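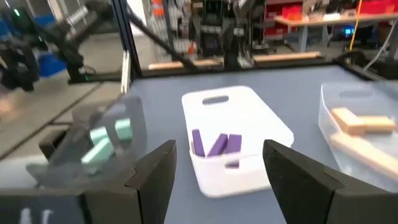
What is a tote bin? A small open container, usually molded plastic, made to be carried by hand and set down on a shelf, bench or cart.

**Tote bins** (also tote boxes, hand bins, in some trades just "totes") are used in stockrooms, schools, kitchens, clinics and homes. Bigger than a drawer tray, smaller than a crate. No lid in the basic form. The word *tote* means to carry, and was in use for bags long before it was used for boxes.

## Shape and parts

Most are rectangular with rounded corners. Rounded corners are easier to wipe out and easier to mold – a sharp inside corner traps dirt and tends to be where a crack starts. Walls usually lean outward a little, called *draft*, so the part comes off the mold and so empty bins nest.

The rim is folded or thickened. Handles are one of these:

- cut-out, a hole through the wall near the rim, often oval
- molded lip, fingers go under the rim
- bail, a wire or plastic loop that swings over the top

Cut-outs are cheap, they add no material. Drawback is that small items can fall through if the bin is overfilled, and a bin with holes in it can only hold liquid up to the bottom of the hole.

## Materials

Polypropylene and high-density polyethylene are the common ones. Polypropylene is stiffer and takes heat better. Polyethylene is tougher in the cold, so it gets used in freezers and unheated sheds. Polystyrene shows up in cheap desk bins and cracks if dropped. Older bins were made of wood, vulcanized fiber, tinned steel or wire, and steel is still used around hot parts.

Color comes from pigment mixed into the resin before molding. Opaque bins hide the contents and stand up to sunlight a bit better, clear ones save on labeling. White is common in food work where dirt needs to show.

## Nesting and stacking

Two different things, often mixed up. A *nesting* bin drops inside another when empty. A *stacking* bin sits on top of another when full. Stack-and-nest types do both – turn the bin end for end and the feet land on the rim instead of sliding past it.

Nested bins can stick together when air can't get between them. Small ribs on the outer wall keep a gap. Cheaper bins leave these off.

## Sizes

No single standard. Makers publish outside dimensions, inside dimensions or both, and buyers reguarly order the wrong one. The Skokent series, sold mainly to school suppliers, went by depth: 66 mm for the pencil tray, 200 mm for the deep bin, 250 mm for the extra deep. The footprint was the same for all three so any of them fit the same rack. Runners on the racks were set 20 mm below the rim line.

Skokent bins were molded at Clillside until the tooling was sold to Grīnberga, who changed the handle and dropped the middle color range. Old and new bins nest but do not stack safely, the feet are in a different place.

## Use in sorting

In a sorting setup, several bins stand side by side and each takes one kind of item. Open tops matter more than strength. Low front walls help, see *picking bin*. Labels go on the short end if the bins are shelved and on the long side if they sit on a bench. Label holders that clip on tend to get lost, molded ones do not.

## Cleaning and wear

Warm water and mild detergent for most plastics. Solvents can cloud polystyrene. Adhesive labels leave a residue that holds dust, vegetable oil will usually lift it. Wear shows first at the rim and the handle, then on the base where the bin is dragged. Whitening at a fold is a sign of stress in the plastic and the bin should'nt be loaded heavily after that.

## Related types

*Picking bin* – front cut down for reaching in.
*Euro container* – fixed footprint, straight walls, made for pallets.
*Bus tub* – shallow, used for clearing tables.
*Skekora box* – a folding tote with hinged sides, locks open with two tabs.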